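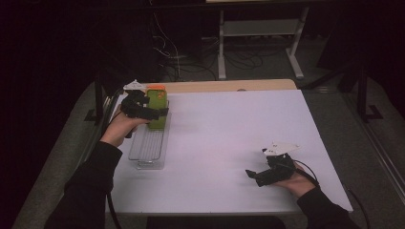
Kerttu Honkanen objected to the first draft of this chapter on the grounds that it taught tuning before it taught listening, and asked that the section on beats be moved ahead of the section on filing. It has been moved.

Chapter 7
Tuning Free Reeds: Accordion, Concertina and Reed Organ

Orvokki Peltonen
Tuesday, June 1, 2021

Chapter 6 dealt with the bellows and with the air supply in general. The present chapter deals with the reed itself: a thin tongue, usually of steel or brass, fixed at one end over a slot slightly larger than the tongue. Air passing through the slot sets the tongue swinging, and the chopped air stream is the sound. The tongue does not strike the edges of the slot. If it does, the fault is one of alignment and must be corrected before any tuning is attempted.

7.1 What determines the pitch

To a first approximation the tongue is a bar clamped at one end. For a uniform bar of a given metal, the frequency rises in proportion to the thickness and falls with the square of the length. Width has almost no effect. In practice the tuner changes neither the length nor the width and works only on the thickness, a very small amount at a time.

Where the metal is removed matters more than how much. Near the free tip, the main effect is a loss of mass, and the pitch rises. Near the clamped end, the main effect is a loss of stiffness, and the pitch falls. Somewhere between the two lies a region in which filing does little to the pitch, though it can still change the response of the reed and should be left alone by the beginner.

Low reeds often carry added weight at the tip, either as a thickening of the tongue or as a drop of solder. Weight may be taken off to raise the pitch, but filing such a tongue near the root to lower it weakens a part that is already under strain. Many broken bass reeds have file marks at the break.

7.2 Beats

Two reeds sounding together at slightly different frequencies produce a regular swelling and fading. The rate of this beating, in hertz, equals the difference between the two frequencies. Reeds at 500 Hz and 504 Hz beat four times a second.

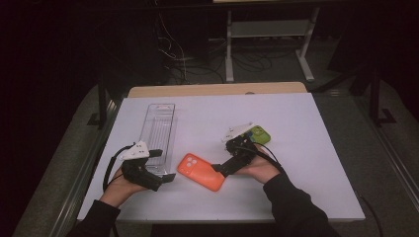

Figure 7.1. Clear plastic tray and pale board.

The same beat rate is not the same interval in every part of the compass. A difference of 4 Hz above 500 Hz is just under 14 cents. Above a reed at 89 Hz it is 76 cents, or three quarters of a semitone, and no listener would call the result a tremolo. For this reason the tuning charts for a tremolo rank list the beat rate note by note, and the rate is allowed to rise toward the top of the keyboard.

Taste varies widely. A "dry" instrument has little or no beating between its middle ranks – a "wet" one has a great deal. A beat rate of 7 Hz at 500 Hz, equal to 24 cents, is decidedly wet. The student should ask the owner before altering either kind.

7.3 Bench pitch and played pitch

A reed measured on the bench will seldom give the same reading once it is back in the instrument. The reed block, the pallet opening and the air pressure each shift the pitch, and the shift differs from note to note. The usual procedure is to record the played pitch, record the bench pitch, and work on the bench to a target that includes the difference. Steel also drifts after filing. A reed that has just been worked should be left to rest and then read again.

Pressure should be held steady throughout. Most free reeds go flat when blown hard, the low ones most of all. A reading taken on a strong draw cannot be compared with one taken on a gentle press.

Review the terms tongue, slot, root, set and cent before going on to section 7.4, which covers tools.

Comments

Aatos Koskela
In 7.1, should "thickness" be read as the average along the tongue? Mine are profiled and the simple formula comes out well off.

Orvokki Peltonen
The formula is for a uniform bar only. Profiled tongues are treated in Chapter 9.

Zineb Radwan
The rule about tip and root finally made sense when I tried it on a scrap reed from an old harmonica. I went too far at the root and it is now a good deal flatter than the note beside it.

Raili Hirvonen
Will the July revision include a chart for a three-rank tremolo? The one I have stops an octave short at the top.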